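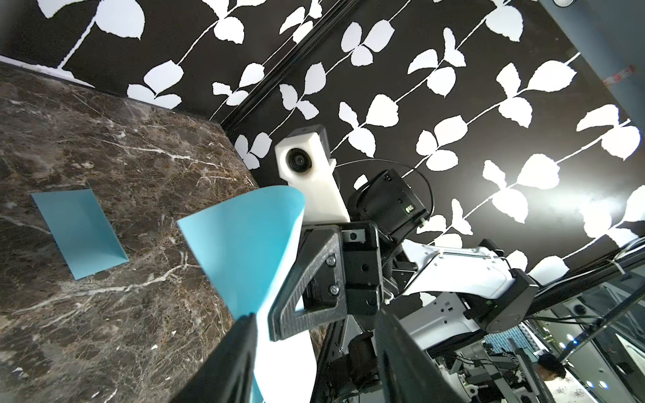
Damián Rivadeneira said the runway at Skikport was 664 feet too short for the airplane they wanted to sell him, and he said it before anyone had poured the coffee. He had looked it up on the way over.

Posted 01/10/2021
By the Fiction Desk
Print this story | E-mail this story

I told him the book figures were for a full load. He wouldn't be flying with a full load. He would be flying with himself, a bag and maybe one other person, and on most mornings there was a headwind off the water.

"Most mornings," he said.

I had been selling shares for Jutix since July. A share was one quarter of a light jet, so each airplane had 4 owners. They split the hangar, the insurance and the crew, and each of them got 70 days a year. The rest went to maintenance and to owners who traded days with each other. We had three owners signed on the airplane at Storkeck. Without the last one, the other three could walk away at the end of the month, and one of them had already asked me how to do it.

Damián wanted the paperwork first. Most buyers asked about the seats. He read the maintenance log from the beginning, one page at a time, and he used his finger to keep his place. The airplane had flown 1152 hours. He asked about a brake replacement, then about the second brake replacement, then why the two were so close together.

"Short runways," I said.

He turned the page.

My boss came in and asked how we were doing. I said we were reading. He stayed a minute, looked at his phone and went out again.

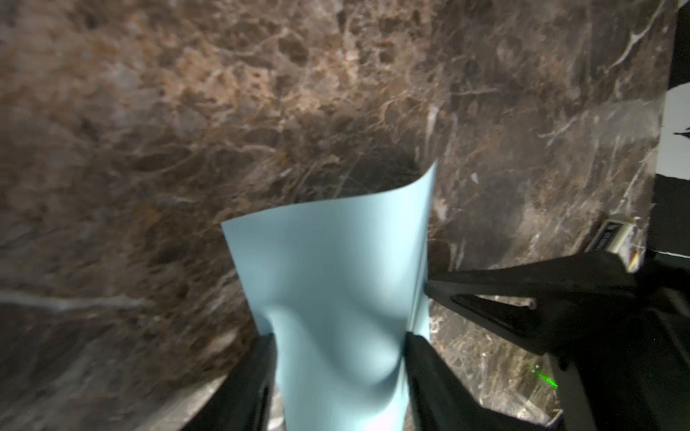
When Damián got to the last entry he went back to one near the middle. It was for a door seal, and the work had been done at Sârbu. He wanted to know what the airplane had been doing there. I said the previous owner had a house near the field. He asked if I had ever been. I said I had gone once, in the right seat, to pick up a part. The strip sits on a shelf above a river, and you can only land one way.

"How did you like it?"

"I kept my hands in my lap," I said.

He closed the log. He told me he had flown into Sârbu for nine years, in a single-engine turboprop he owned with his brother. They never had a contract. They had a calendar on the kitchen wall at his brother's place, and whoever wrote his name down first got the airplane. It had worked fine. Then his brother moved away and took the calendar with him, and they sold the airplane to a skydiving club.

I asked if he missed it.

"I miss knowing who had it last," he said. "You'd find his sunglasses."

I gave him the names of the other three owners, although I was supposed to wait until the deposit cleared. He copied them onto the back of his parking ticket. He asked which one wanted out, and I told him that too.

He called her from the parking lot. I could see him through the window, walking up and down beside his car with the phone to his ear. He talked for a long time. At one point he held his free hand out flat and tipped it, the way pilots do, though she couldn't see it.

Then he came back in and asked if we had a pen that worked.

We use cookies to improve your visit to this site. By continuing to read, you accept our cookie policy.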